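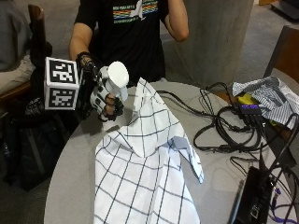

Lifting a corner of the grid cloth with the glove on, marker cube on the back of the hand.

Marker cube loses tracking whenever I fold or grab cloth. Move the cube or change the lighting?

Posted by Dorottya Szűcs

Hello all, and thank you in advance for reading, I do tend to go on a bit. A few of us at the Preltard shared workshop have been putting together a hand tracking setup so we can record how people handle fabric and ordinary household things, and then (one day!) teach a small home arm to help with the laundry. The glove is black fabric with white printed finger segments strapped on, and there's a cube with square markers on the back of the hand so the table camera can work out where the hand is.

It behaves nicely while my hand is flat. As soon as I pinch a corner of the cloth and lift, Clandgate (the tracking program we settled on in March after trying everything else) drops the cube for up to 30 frames at a time and then the hand pops up again somewhere a bit off. Our test cloth is white with a dark grid on it, and I do wonder if all those black lines are confusing things. I'd hate to give it up, as the grid makes the folds so easy to follow afterward!

We also have a hand-held gripper with a fisheye camera on it, and that one has its own trouble. Any time it tips up toward the ceiling and the windows, the bright part washes out completely and I can't get a position from it. I've tried shortening the exposure, and then the rest of the room turns to soup. Is that a lost cause, or am I missing a setting? 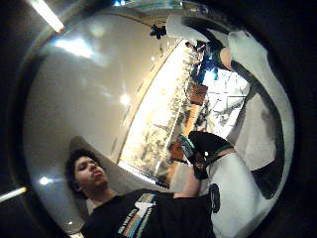
Answers

Njoroge Mfaume

Two separate problems, I think, so take the cube first. I would leave the cloth alone. Grid lines don't look much like a marker with a thick closed border, and a decent detector throws them out. What I'd check is the angle. When you pinch and lift, your wrist rolls, and a face the camera was reading square-on ends up nearly edge-on. Try raising the cube on a short spacer and turning it a little so that two faces stay readable through the whole lift. Print a paper one first and tape it on, it costs you nothing and you'll know by supper.

For the fisheye, lock the exposure for the table and let the windows go. Then put some textured stuff where the camera can find it when it points down. A thin curtain helped me more than any setting did. Mine runs at 1/500 of a second and I stopped fussing with it after that.

Slamet Lumbantobing

Same here with cloth. Bought a second camera. Fixed.

Csaba Kerekes

I share the round table with Dorottya, so let me add what I've noticed from the next chair over. Please do try something stiff as well as the cloth before you move the cube. We've been using a white spray bottle, gripped upright, and it's a good test for the wrist angle on its own without any fabric getting in the way.

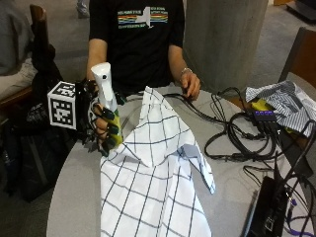 If the numbers hold steady with the bottle and fall apart with the cloth, then I'd believe it's the lifting motion and go with Njoroge's spacer. If they wobble in both, look at the wiring. Everything goes through one little hub, and with the cables looped up the way we keep them I wouldn't rule out a plug that's working its way loose. Give each one a gentle wiggle while somebody watches the signal. I'd like to tie the cables down along the edge too, and I have a bag of Velcro straps from the Deák build that I'm happy to bring in.

Slamet's second camera would be lovely, but let's see what the paper cube does first.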